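Kitchen Odds and Ends — Gallery

Hnat Yatsenko and I cleared out the kitchen at the Koval house in March, and this page is for the family members who asked what was left. The big furniture went first and isn't shown. These are the small things, the ones that lived in drawers and on the shelf over the stove. The full list runs to 229 entries and Hnat has it if you want a copy.

Pickup is Sunday from 2 in the afternoon. Please write to me before then if something is spoken for.

Plates and cups
The plates are already wrapped in newspaper, 107 pieces counting saucers. They go as one lot. The mismatched mugs can be taken one at a time.

Baking things
Two loaf pans, a sifter and the rolling pin with the loose handle. Aunt Vira has asked for the rolling pin. The rest is open.

Jars
Up to 4 boxes of these, mostly pint size. The lids are in a separate bag and some will not match. Bring your own box if you can, as we are short on them.

Everyday items
A pink bowl, a pasta server with a yellow head and a bright green handle, and a brown microfiber towel. The bowl would do for salad or for rising dough. I would like these to go to somebody who cooks — they are plain things but worth using.
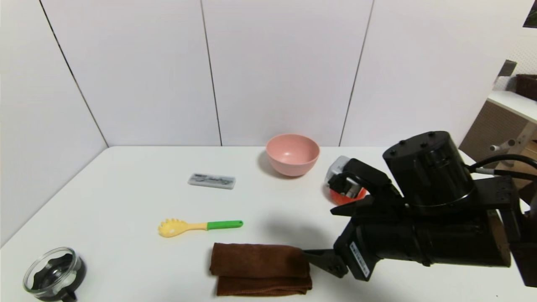 The pasta server can go separately if the bowl is all you want. Same with the towel, which has a few others like it in the linen box in the hall.

Linens
Tablecloths and dish towels, washed and folded. The long tablecloth has a mended corner.

Anything still here after Sunday goes to the church sale. Hnat is driving it over in the evening.

— Radymyr Kravets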